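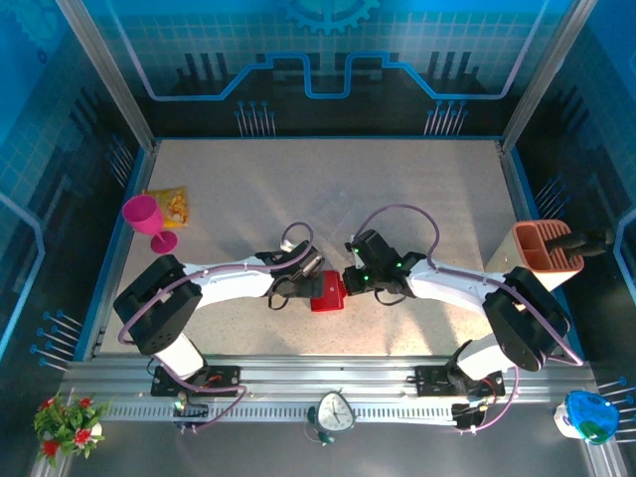 College robotics club puts two-armed project through its paces
21/07/2026

Students at Beaulieu College have spent the last weeks of the summer term teaching a pair of robot arms to work together, and will take the results to the Nunow student challenge in September.

The project belongs to the college's robotics club, which meets after lessons in the engineering block and has 45 members. A smaller group took on the two-armed task in the spring. The main exercise is a handover, in which one arm picks up a small block and gives it to the other without putting it down first.

Aaliyah Gauthier, 17, leads the group. She said the handover had taken up far more of their time than they had planned for.

"One arm picking something up is fine, we had that working last year," she said. "With two of them you have to get the timing right. If the second one closes late, the block drops. If the first one opens late, they pull against each other and you have to stop everything and start again."

The club keeps a written log of every attempt. By the end of term it stood at 339 entries, each with a note of what went wrong and who was at the controls. Members take turns, and younger students are asked to do a session on the log before they are allowed to drive the arms.

Harvey Gill, who teaches engineering at the college and runs the club, said the log was his idea and had not been popular to begin with.

"They moaned about it for a fortnight," he said. "Then they started reading back through it and found that a lot of the drops came from the same wrist angle. After that I didn't have to remind them."

Part of the work has been on the grippers. The arms have been tried with different finger coverings, as the group wanted to find out how much difference a softer surface makes with small or awkward items. Plastic glasses and snack packets are among the things kept on the table during practice.

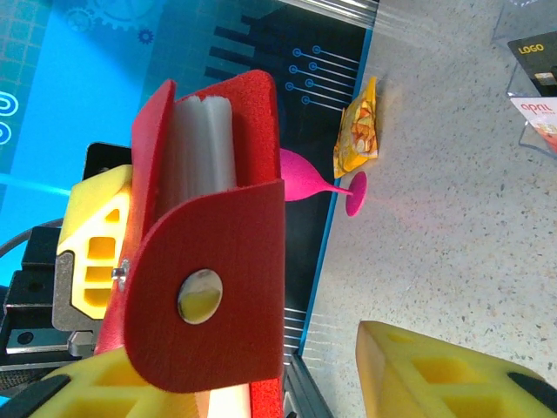 Prasetyo Santoso, who looks after the gripper side, said the packets were the part he most wanted to get right before September. A block keeps its shape when it is held, he said, but a packet gives way and can slip out sideways. He has been changing the closing speed a little at a time and writing down each setting.

The project has been paid for with a grant of £1,000 from Dristora, a local engineering firm, which also offers the club a visit to its workshop each year. Most of the money went on spare parts and cable. The college met the rest of the cost.

The Nunow challenge is open to school and college teams, and asks each one to complete a set of table-top tasks in front of judges. Teams are told the type of task in advance but not the exact items they will be given. Beaulieu entered for the first time last year with a single arm and finished in the middle of the table.

Ginette Gosselin, the college's head of science, said she was pleased to see the club go back for a second attempt. Several of last year's team have since left - two of them to study engineering - and most of this year's group have not competed before.

The club will hold 2 practice days at the college over the summer break, and members who cannot come in will work on the code from home. New members can join at the start of term. No experience is needed, and anyone interested should speak to Mr Gill or leave their name at the engineering office.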